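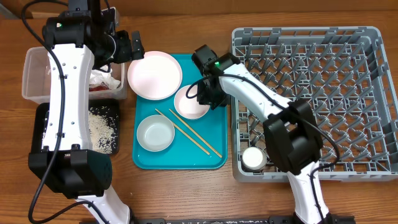
Oil, wax or varnish for a kitchen table that gets used every day?
Wood & Finishes > Furniture

plumcrumble
Posts: 93

Hello all, long-time reader and a bit shy of posting, so do forgive me if this has been asked a hundred times. We've moved to a little terrace in Burkby and my aunt has very kindly passed on her old kitchen table. It's solid wood all the way through, a lovely warm brown once I'd got the grime off, 1,270 mm long and just the right size for us and the children if we all keep our elbows in. She thinks it was oak but she also thought the dresser was oak and it was pine, so I'm not taking that as gospel!

I've sanded the top back (my arms will never be the same) and now I'm stuck. My neighbour swears by oil, my brother says varnish it and get on with your life, and the lady in the hardware shop on Birkside sold me a tin of beeswax before I'd got to the end of my question. It will have hot dinners on it, spilt squash, felt tips, bread dough, the lot. What would you do? I'd love it to still look like wood and not like a conker.

tidewrack
Posts: 1,270

Welcome, and what a nice thing to be given. I'd go with a hardwax oil and I wouldn't think twice. Ours has had it on for years and has put up with three teenagers and a good many curries. Two thin coats, and when I say thin I mean you should feel you're being mean with it. Rub it along the grain, leave it a quarter of an hour, then wipe off anything still sitting on the surface, and leave it overnight before the second. Most of the sticky tables people write in about have simply had too much put on.

The other good thing is that when a patch gets tired you can give that bit a light sand and re-oil it without doing the whole top.

One more thing, please don't leave the oily rags screwed up in a bin. They can heat up all by themselves and catch fire. Lay them out flat outdoors until they've gone stiff.

oldmortice
Posts: 412

I'm going to be the grump here, sorry. Oil is lovely if you enjoy looking after it. With small children and felt tips I'd varnish, matt polyurethane, 4 coats, and a gentle rub down between each. Done properly it doesn't look like a conker at all. I did one for the village hall in Wirnargate and it's had tea urns, jumble sales and the under-fives on it ever since. Wipes clean in a moment.

tidewrack
Posts: 1,271

It wipes clean until somebody drags a casserole over it, and then you've a white scratch and the whole top to strip! We've had this conversation before, you and I, and I don't suppose either of us will budge.

oldmortice
Posts: 413

We have, and I shan't. Put a mat under the casserole.

hensandchives
Posts: 58

Can I put in a word about the wax? I did mine with beeswax on its own because I loved the smell, and it was beautiful for a week or so. Then a mug of tea left a ring, then a vase left another, and I ended up taking it all off again with white spirit. I'd keep the tin for a bookcase or a blanket box where nothing hot or damp is going to sit.

If you do go for oil or varnish, try it on the underside first. Mine went far more orange than I'd bargained for and I was so glad I'd only done a corner where the cat could see it.

plumcrumble
Posts: 94

Oh you are all kind, thank you. I did the underside test this morning with some hardwax oil my neighbour had left over, and some matt varnish next to it. The oil has come up darker, a bit like strong tea, and the varnish hardly changes it. My husband prefers the varnish and I prefer the oil, so that's no help whatever.

Does the weather matter? It's October and the back room is chilly, and I can only really leave the table alone in the evenings after 7.

tidewrack
Posts: 1,272

It does, rather. Either sort dries slowly in the cold, so bring it somewhere warmer if you can and leave a window open a crack. And give the oil a good week or two before you let anything wet stand on it, even if it feels dry to the touch.

oldmortice
Posts: 414

Agreed on the warmth. Also vacuum the room first and let the dust settle overnight, whichever tin you open.

plumcrumble
Posts: 95

Will do. We're going for the oil, and I've promised my husband he can varnish the shelves. The wax is going on the blanket box.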